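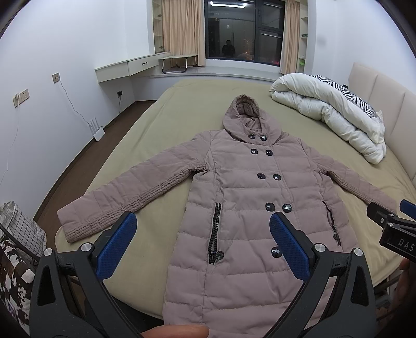
A long quilted coat laid flat, front side up, with the sleeves spread.

Resources > Clothing Exchange > Preparing a Donation

How to Prepare a Winter Coat for Donation

Print this page | E-mail this page

The Gurkside Clothing Exchange accepts winter coats for adults and children throughout the year. Coats received before the end of November are given out during the same season. Donors are asked to complete the following steps before bringing a coat to the Espinoza Street counter.

1. Empty all pockets, including inside pockets. Keys and transit cards are the items most often left behind. Found items are held for 90 days and then discarded.

2. Lay the coat on a bed or a large table and open out the sleeves. Check the cuffs, underarms and hem for split seams. Small splits of up to 3 inches may be sewn by the donor with matching thread. Coats with longer tears should be placed in textile recycling.

3. Test every button, snap and zipper. A missing button does not disqualify a coat, but a zipper that will not close does. Spare buttons may be placed in a small envelope and pinned to the inside label.

4. Wash the coat according to its care label. Down and synthetic fill should be washed alone on a gentle cycle with a small amount of detergent. Wool coats should be dry cleaned.

5. Dry the coat completely. Use low heat and stop the dryer from time to time to break up clumps of filling by hand. Thick areas such as the collar and hood dry last - press them firmly to check for damp.

6. Fold the coat loosely and place it in a clear bag. Vacuum bags are not accepted. Write the size on a slip of paper and put it where it can be read from outside.

Donations of more than 50 coats, such as those from schools or employers, require an appointment. Please write to Natalia Cuevas, Donations Desk, and state the expected number of bags.

Receipts are issued at the counter on request. The Exchange does not assign a value to donated clothing.

Page reviewed August 17, 2024

Contact the Donations Desk | © Gurkside Clothing Exchange | Back to top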